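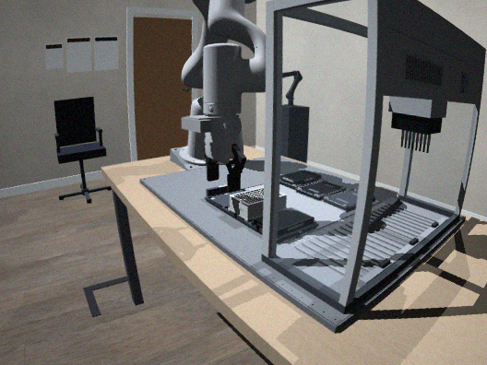

Automating Sample Prep at Bravthorpe: What Changed for Lab Staff
Student project report, April 2019

Our group studied the sample prep room at Bravthorpe, where an arm and a pipetting deck took over plate filling in October. Before that, 6 technicians filled plates by hand, up to 200 a week.

No jobs were cut. Two technicians now load racks and check the error log - work they had to learn on site. The others moved to data entry and client calls. In our survey, most said their wrists hurt less. Several missed bench work and found watching the deck dull.

Training took 44 hours per person. We think the next group should get more time on fault recovery.

Related reports
Shift planning at Sedeo
Packing line survey, Flillura
Tan warehouse scanners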